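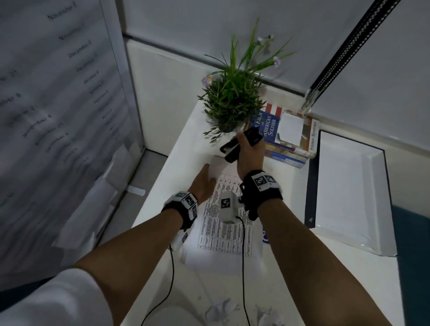
Stapler and paper slip at the desk, next to the plant.

Print this page | E-mail this page
Search the notebook Enter keyword Go

May 6, 2023

Madder again. I'm picking up where the April pages stop, with the big skeins of Clekurau wool that came out brick instead of red. Benedita still says brick is a perfectly good color and she'd knit a sweater out of it tomorrow, and she's right, it's pretty! But the order from Astadmont says red, and they sent a swatch, and the swatch is red.

So the plan was to change the water and leave everything else alone. Same wool, same jar of ground root, same alum, same Bellis pot with the dent near the handle. I filled it with rainwater from the barrel (about 10 liters) and strained it through an old pillowcase first, as there were leaves in it and at least one beetle. Tap water went into the small enamel pot for comparison. I know the pots aren't the same size. Emmett, I can already hear you. I scaled the root to the wool in each one, so leave me alone.

Weighed out 216 g of root for the big pot. The Sosar scale drifts when it's been sitting by the window, so I zeroed it, weighed, took the bowl off, put it back and weighed again. Same number both times. The jar is getting low now and what's left at the bottom is mostly dust, which I'd like to keep out of the next batch because it clings to the wool and you're picking it out for days.

Soaked the root overnight in the rainwater, and it smelled the way it always does, somewhere between beets and a wet cellar. The soak water in the big pot was more orange than I wanted to see. Poured it off into a bucket and kept it. Raquel swears that first water carries most of the yellow and that throwing it out is half the trick to a good red. I've gone back and forth on this. In April I left it in, so yes, that means I changed the water AND the pour-off, and I only noticed while I was standing there with the bucket in my hand. To be fair to myself, I poured off the small pot too, so the two pots still compare with each other. They just don't compare with April.

Wool was mordanted earlier in the week by Mafalda and kept damp in the tub. She wrote "alum, no tartar" on the lid in grease pencil. Good. Cream of tartar pushes everything toward orange in our hands, and I'd been meaning to leave it out.

Skeins went in cold. Brought the heat up very slowly, slower than feels reasonable, and then held it just under where you start seeing steam curl off the edges. The hot plate under the small pot has two moods, off and furious, so I kept lifting the pot onto a brick and putting it back. Held for 45 minutes once both were up where I wanted them, turning the skeins by hand with the long dowel. Then heat off and lids on.

I pulled a strand from each before the lids went on and squeezed them out on a paper towel. Rainwater strand: red with some pink in it, a bit like the inside of a ripe fig. Tap strand: deeper and browner, closer to the Astadmont swatch in depth but off in hue. That's the reverse of what I'd have bet, so I wrote it down right away before I could talk myself into remembering it differently. Our tap water is hard and everybody's book says madder likes hard water. Maybe it does, and the brown is coming from somewhere else. Iron in the old pipes is Ásdís's theory, and she says to let the tap run a good long while before filling anything. I did not do that. I turned it on and stuck the pot under it like a person making pasta.

Chalk is the obvious next thing. Rainwater with a pinch of chalk in it ought to give the calcium without whatever the pipes are adding. Mafalda thinks a pinch is not a unit and wants it weighed, and okay, it'll be weighed.

Left the skeins in to cool overnight. Rinse comes after that, first in plain water and then with a little of the mild soap, and I don't want to judge any color until it's completely dry. Wet madder lies to you. The April skeins looked gorgeous on the line and dried a full shade duller.

Odds and ends:

The orange soak water is in the lidded bucket under the sink, labeled. Benedita wants it for some linen scraps. Please don't dump it.

The long dowel is stained for good now and shouldn't go in an indigo vat. Use the short one. If the short one has wandered off again, check the drying room, behind the door.

We need more root. The last lot from the usual place was ground too fine, so I'd like to ask for chopped this time and grind it here, even though the grinder makes that noise.

Raquel asked whether we can promise Astadmont a match by their deadline. I said I'd rather send them a dried strand from each pot first and let them pick. Their swatch has been handled a lot and one corner is lighter than the rest, so I'm not sure which part of it we're supposed to be matching anyway. I'll ask.

Emmett wants the small pot repeated in the Bellis pot with tap water, run properly this time. Fine, that's fair. It means scrubbing the thing out in between, and I'm out of the good scouring powder, so put that on the list with the root.

Next entry when the skeins are dry. The lids stay on until morning — that includes you, Benedita.

Print this page | E-mail this page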